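Plurlow hand-held gripper kit: review after the open day
Posted 2024-12-27 by Hussam Azar

I have a small laundry business and I am not an engineer, so please read this review with that in mind. My cousin works with Stavros Ionescu at Golob, and through him I got a place at their open day, where visitors could try the Plurlow kit. I stayed almost the whole afternoon and used it much more than I had expected.

The kit is for teaching. A person holds one gripper in each hand and does a normal job with them, for example putting folded clothes in a basket. The camera on each gripper records the work, and later the recordings are used to train a robot with two arms. You do not need to have the robot in the room. For a business like mine this is the interesting part, as I have people who fold very well and no space at all for a machine.

Kalliopi Obradović gave the introduction. She spoke for maybe ten minutes and then she let us work, which I liked. There were two tables for visitors, and I was at the one for laundry. The other one was for kitchen things and the queue there was longer.

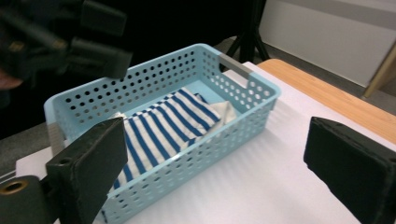

My first feeling was that the grippers are heavier than they look. The weight is 599 grams each, according to the sheet they gave us, and after a quarter of an hour I felt it in my wrists. Sang-wook Byun, who was next to me and has done this work before, told me to keep my elbows close to my body. It helped. I would still not ask my staff to do it for a full morning.

The trigger is good. It moves softly and you can feel in the finger how much you are closing. On the older Iten model, which they also had for comparison, the trigger is stiff and comes back with a small jump, and I dropped a towel three times with it. With the Plurlow I dropped one only at the start.

The fingers are wide and flat. This is fine for thick cloth. For thin cloth it is difficult to take only one layer, and when I tried to lift the corner of a shirt I lifted the whole shirt. Hưng Mai from the Golob team showed me that you must come from the side and press a little on the table first. He did it in one movement. I needed many tries, and I cannot say I learned it — maybe with a week of practice.

There is one more thing about the fingers which I did not think of before. You cannot see well what is between them when you work over something deep. I was always bending my neck to look. Small people will have more trouble with this than tall people, and a lower table would be welcome. 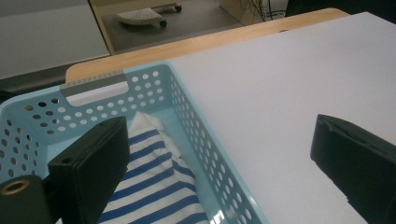 The recording side was easier than I feared. You press a button on the handle, you hear a sound, you do the task, you press again. Hưng told me that they had made 422 recordings of the laundry task in December before we came, and that they throw away the bad ones by hand. He also said the place matters more than people believe. They cover the table top with a plain white sheet, so the edges of the cloth are easy to find in the recordings, and they choose cloth with a strong pattern, like the navy and white stripes we had in our basket. When I asked about white hotel linen on a white table, he laughed and said to come back next year. I have mostly white hotel linen, so for me this was an important answer.

The software I saw only on a laptop, for about 20 minutes. It shows both hands next to each other and you can cut the start and the end. The words in the menus are not always clear. "Release episode" means to delete it, and I think somebody will lose a day of work because of this.

Now the price. The basic set with two grippers costs 700 euros, and the charging station is 172 euros more. I find it strange to sell the charging station separately, as without it you must charge each gripper with its own cable and the socket is in a bad position under the handle. A firm called Prkden — sorry, Prikden — sells cheaper fingers that fit, but I have not tried them.

Good points: soft trigger, simple recording, clear help from the team.
Bad points: the weight, thin cloth, the view into deep baskets, the charging station.

For a school or a small research group I would recommend it. For a laundry it is too early, in my opinion, except if you have somebody young in the family who likes such things and can look after the files. I have asked Stavros if I can borrow one set for two weeks in my own shop, with my own tables and my own light, and he said he will see. If he agrees, I will write again under this review.

My score is seven out of ten.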